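Home Docs Datasets Releases Issues About

# elley-nodes

Power and temperature logs from the Elley compute cluster, packaged for load forecasting and anomaly work. Maintained by Bülent Çınar.

## Contents

- `nodes.csv` – one row per node, 1241 rows
- `power/` – wall power in watts, one file per node
- `temp/` – CPU and inlet temperature in degrees Celsius
- `events.csv` – reboots, part swaps, firmware changes

Files are UTF-8, comma separated, with a header row. Missing readings are empty fields. Zero is a valid reading and means the node was powered off at the sensor.

## Sampling

Power is logged every 2 seconds, temperature once a minute. Timestamps are UTC. The logger restarts every Saturday at 03:00 and leaves a short gap, which we did not fill.

Node IDs are stable across part swaps. If a board is replaced, the node keeps its ID and gets a new `board_rev` value. Do not join on `board_rev` alone.

## Splits

`valid` and `test` hold 200 nodes each. The rest are in `train`. Splits are by node, so no node appears in two splits. Racks are shared between splits, and inlet temperatures inside a rack are strongly correlated.

## Loading

 from hister import load
 ds = load("elley-nodes", split="train")

Hister caches to the home directory by default. Set `HISTER_CACHE` to move it.

## Hardware notes

`cpu_temp` comes from the on-package sensor. `socket_temp` comes from the board and reads lower under load. Older Öztürkmen boards do not report `socket_temp`, and the column is empty for them.

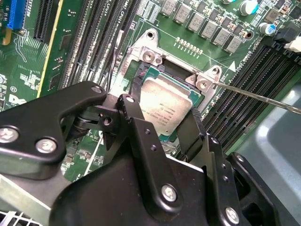

*Fig. 1. Server motherboard with CPU in its socket.*

## Known issues

- January power files for the Ramadano racks have duplicate timestamps. Keep the last row.
- `fan_rpm` is unscaled in `events.csv` – multiply by 2.

## License

CC BY 4.0. Loader code is MIT.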